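Sorting day. thread bc I keep getting asked how I do the small parts and I keep typing the same answer in five places

So. The parts order finally came from Okow. 454 pieces, all in one bag. One. Bag. Washers with the pegs with the metal blocks, a packing slip folded into a tiny square at the bottom

Slip said 456 btw. Counted twice. Emailed them about the missing 2, no reply yet

Step one is clear the table. all of it. I used to push stuff to the side and sort in the gap and thats how a spacer ended up in my coffee in October

White table is great for this, dark bits show up right away. Silver bits less great, they vanish in the glare. Hence colored trays!! Pink and yellow. Was going to get gray ones like a serious person. Karlijn Mertens talked me out of it and she was right

Pink = shallow, flat bottom, rounded rim. Stuff gets spread out in there so I can look at it. Yellow = the grid with the little square cells. Stuff goes there once I know what it is

Don't pour the whole bag in the pink tray. A handful. if they're stacked up you can't see the short ones, and the short ones are the whole problem

Table as of this morning:
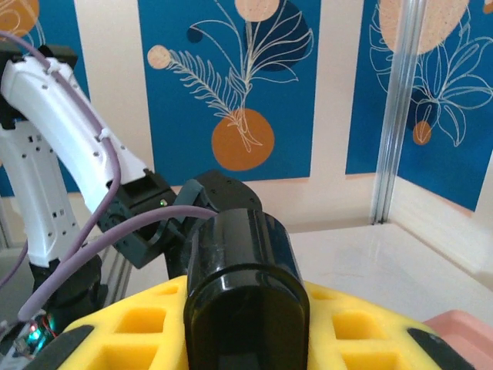
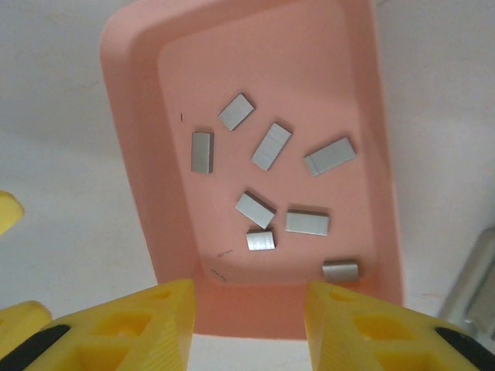 Metal blocks in the pink tray in that last one, still every which way 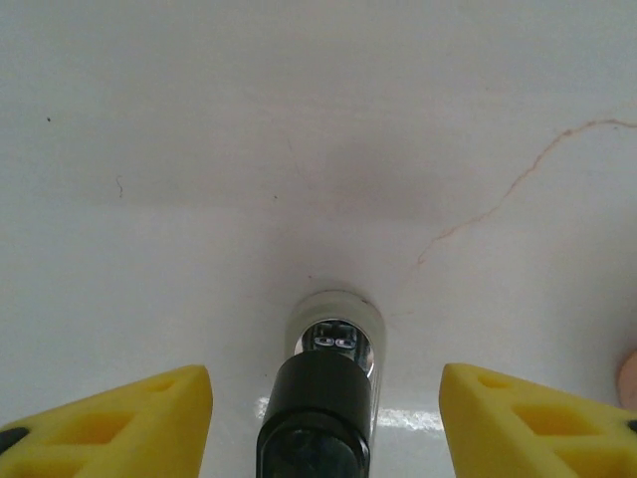
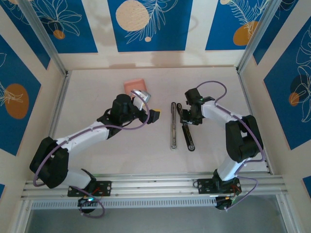 Ok blocks. They look the same until you line them up. I stand them against a ruler, long ones left, short ones right, anything with a burr goes in a jar lid for filing later. Later meaning never, the lid is full

Bram Peeters asked why I don't just weigh them. Bram I have a kitchen scale that jumps by 3 grams if you breathe near it

Labels: masking tape and pencil. Tried the Mellolo label maker, the tape curls off after a week and the cartridge costs more than the tray did. pencil. You can rub it out

One row of cells per size. Leave a cell empty between sizes or you WILL drop one over the wall and not notice. Ask me how I konw

Cell too deep for your fingers? Tip the tray, let it slide to the corner, pinch. Tweezers scratch the faces and then I have to look at the scratch forever

Bottles get their own spot, standing up, caps on. Had one on its side in a drawer last year and everything in there smelled like a department store til spring. Including the rubber bands

Current count: 109 sorted, rest in the bag. Slow. Had a call in the middle and came back and forgot which row was which so redid that one

Hakim Halim says sort by color first, then size. For buttons sure. These are gray, gray and slightly other gray

Someone asked where the yellow one's from – Grotora, the one with the square cells, not the one with the lid. Lid version is shallower and things hop out when you close it. Pink one I've had so long I don't remember, sorry

Also yes wash them first, even new ones. Dish soap, rinse, lay a towel down. There's always dust in the corners of the cells

Doing the pegs after lunch. If Okow writes back re: the missing two I'll add it here. Need more masking tpae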